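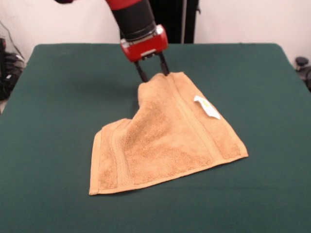 A two-finger gripper takes hold of a tan towel during cloth handling trials at Olaniyan.

GRAMVILLE, May 14, 2026 - Olaniyan has finished the first round of its side-by-side gripper trials on household fabrics, and the team is thrilled with how much there is to share!

The round compared 5 sets of fingers over 593 grasps on towels and washcloths. Each attempt began with the cloth lying on a covered table, and a grasp counted only if the fabric stayed held through a full lift. The Plekska fingers managed 286 good lifts across the round - more than any other set - and did especially well on thick hems. The Zenirix controller ran every trial with the same closing force.

"Terry cloth is wonderful stuff to test on," said Titilayo Onyeka, who leads the trials. "It bunches, it slides, and one corner never behaves like the next. We learned something new every day."

A second round, with 500 more grasps and thinner fabrics, starts in July. Grasp logs are available from the Olaniyan press office on request.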